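Why does a box lid go click?

Wedeo Kids – Things at Home, number 31

Do you have a storage box with a lid in your house? Maybe it keeps your crayons, or your winter mitts, or the small building bricks that hurt so much when you step on them. Today we learn how such a box stays closed, and how we can open it without breaking it.

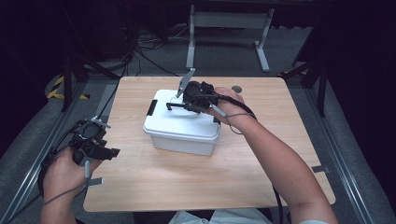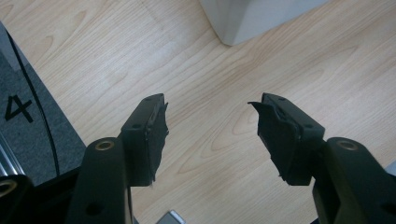 Many storage boxes are made from plastic. Plastic is a good material for this work. It is light, it does not mind water, and it can bend a little and then go back to its old shape. This last thing is very important for the lid!

A snap-on lid has a latch, sometimes more than one. A latch is a small part that holds two things together. On a box it has a little hook, and the box has an edge that sticks out. When you press the latch down, the hook must go over the edge. For a very short time the plastic bends. Then it jumps back to its place, and you hear it: click!

To open the box, you do the opposite. Put your finger under the free end of the latch and pull it out and up. The hook bends again and lets go of the edge. If you pull at the middle of the lid while the latch is still closed, nothing good happens. The lid can crack, or it opens so suddenly that all your crayons fly to the floor.

Why are the walls of many boxes narrower at the bottom? There are two reasons. The first one is from the factory. Hot, soft plastic is pushed into a metal form, which we call a mould. When it is cool, it must come out again, and a box with sloping walls slides out more easily. The second reason is for your cupboard – empty boxes like this can sit one inside the other, the same as paper cups.

Some walls are translucent. This is a long word, and it means that light comes through but you cannot see clearly. You can see that something red is inside, but maybe not if it is a sock or a toy car. So a label is still a good idea.

Try it yourself

Find a box with a latch and ask a grown-up if you may use it. Put it on a table, not on your knees. Close your eyes and open the latch only by feeling. Now try with your other hand. Is it harder? Then try with thick mitts on. Your fingers must push and pull in two directions, and for this they need to feel where the edge is.

New words: latch, hook, mould, translucent.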